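Re: [closow-house] small microwave, who is keeping the plate clean??
From: Ysaline Roussel
To: closow-house list
11/10/22

Ok answering Benoît's mail from last night, in pieces, I have a train to catch so sorry for the state of this. His message first, my bits under it.

> From: Benoît Gautier
>
> Hi all,
>
> Three things about the kitchen on the second floor.
>
> 1. The little microwave smells. I heated soup in it and my soup
> tasted like somebody's fish. I don't care whose fish.
>
> 2. Is it going to stay on the table with the checkered cloth or go
> back on the shelf? Blandine said shelf, Zihan said table, I have
> no strong opinion but would like to know where to look for it.
>
> 3. Can we please replace it. I saw a Plurnarus one for 47 in the
> shop by the bridge. Ours must be older than me.
>
> Benoît

1. The smell. Yes, agreed, it's bad. What works: bowl of water, half a lemon squeezed in, drop the lemon in too, full power till the window is all fogged. Then LEAVE THE DOOR SHUT a good five minutes. Then wipe. Ceiling first, then the sides, then the floor under the ring. People always forget the ceiling and that is where the fish lives.

Plate comes out. It just lifts. Wash it in the sink like any other plate, dry it, put it back so it sits on the little hub in the middle, give it a push with a finger to see if it turns. If it rattles you have it on wrong. Aurélien ran it for a week with the plate crooked and told everyone the motor was dying.

The roller ring under the plate also comes out, and the gunk collects in there. Old toothbrush. There's one in the jar by the sink with tape on the handle - please don't use it for anything else and please don't use it for teeth.

No scouring pads inside!! And no bleach, you'll taste it for a month. Dish soap is fine.
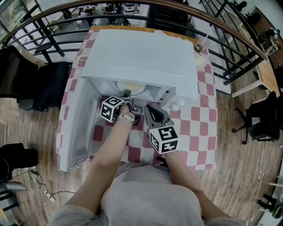

2. Table or shelf. I vote table. The shelf is too high for Blandine and I don't love anybody lifting a full bowl of hot soup down from over their head. On the table you can see what you're doing and slide the thing straight out toward you. The door swings to the left so leave that side clear, no stacks of mail, no bread. I've picked up a lot of bread.

Only problem is the cloth. It bunches when the box gets shoved back and then the feet sit uneven. Pull it flat before you set the microwave down, and don't let it ride up the back where the vents are. If you spill on it, it goes in the wash at 400 - sorry 40, typing on my phone - with the dish towels. Not with anything white, the red runs a bit. Ask Zihan about his shirts.

And drinks. Fine to have your glass on the table while you wait, but take it with you after. Same for saucers.

3. Replacing it. No, sorry. Not this year. We have 21 left in the kitty after the kettle, and the 47 one Benoît saw is the tiny one, I went and looked, a dinner plate doesn't fit. Yuen has a decent size secondhand sometimes but they want cash and you carry it home yourself. Ours does heat things. It's loud and the clock is wrong and that's all that is wrong with it. If it really dies I'll start a list and we can all chip in.

While I'm at it, stuff that shoud be obvious by now:

- cover your food. There's a plastic lid thing in the second drawer, a plate upside down works too
- no foil, no forks, no mug with the gold rim (Aurélien)
- stir halfway. Cold in the middle is not the microwave's fault
- don't run it empty, and don't stop it by yanking the door and then leaving 12 seconds on the timer for the next person. Clear it
- eggs in the shell, no. I can't belive I'm writing this again

Timings people keep asking me: bowl of leftover rice with a spoon of water, a minute and a half, fluff it, another half. Soup, two minutes, stir, one more. Slice of quiche on low or the crust goes to rubber. Milk, stand there and watch it.

Blandine, can you put up a new sheet with the cleaning turns? The old one only goes to June and half of it is coffee. I'll take the first turn if somebody takes the fridge, which I'm not going near until the Jumlow tub in the back is gone. It has a name on it but the name has run.

Benoît, lemon's in the fruit bowl, take the soft one. Do it tonight if you can, leave the door open after so it airs out. If it still smells tomorrow try a saucer of baking soda inside overnight, but then stick a note on the door or someone will cook it.

Back in two days, got to run

Ysaline

Share 0 | 4 replies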